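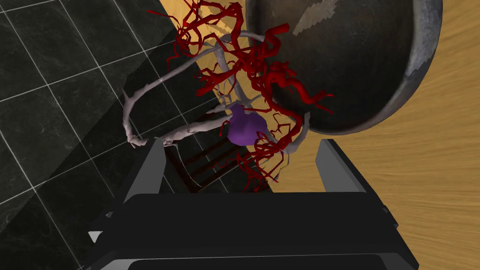

5.3 The early-release fault

We would have liked to leave this section out, and for a while we believed we could. The release fault did not show up in any of our short runs, and when Fulgencio Bustamante first brought it to the group we spent the better part of an afternoon persuading him that he had misread his own logs. He had not, and we owe him our thanks for being patient with us.

The task itself is the same as in Section 4. The arm picks up the cerebral vessel model, carries it over the tabletop, and sets it down inside the metal bowl (Figure 6). Of all the objects in the Skulwood set, this is the one we have grown fondest of and the one that has given us the most grief. The red and pale vessels branch and loop a long way out from the purple mass in the middle, so a grasp that looks perfectly reasonable from the wrist view may be bearing on very little. In our simulator a fine twig and a thick trunk are equally stiff, and this matters for what follows.

We ran 980 simulated trials with the Farkum controller, using the settings given in Section 4.2. In 303 of them the fingers opened before the object was over the bowl. We had first filed these under "slip," together with the ordinary dropped grasps, and it was only when we plotted the finger commands next to the contact forces that we saw the controller had asked for the opening itself. It had, in effect, decided that the job was done.

The cause is a small and rather embarrassing one. The Farkum release rule looks for upward force on the held object, on the sensible idea that something being set down will be pushed back by whatever it lands on. For a mug or a block this works nicely. With the vessel model, an outlying branch can brush the rim of the bowl while the rest of the object is still well short of it, and because the branch does not bend, the force passes straight through to the fingers. The rule then needs the reading to last for 10 control steps, which we had thought was a generous wait, and a slow approach along the rim will easily outlast it.

We tried two repairs. Raising the wait to 13 steps helped a little with the fast approaches and did next to nothing for the slow ones, so we dropped it. The second repair, suggested by our colleagues at Ullasholm, checks the position of the object's center against the bowl opening before any release is allowed. With this check in place we have not seen the fault again, though it does assume that the pose estimate can be trusted, and readers who work with a noisier estimate than ours should be careful about borrowing it.

Figure 6. The vessel model at the gripper during a simulated trial, with the metal bowl behind it on the wooden tabletop.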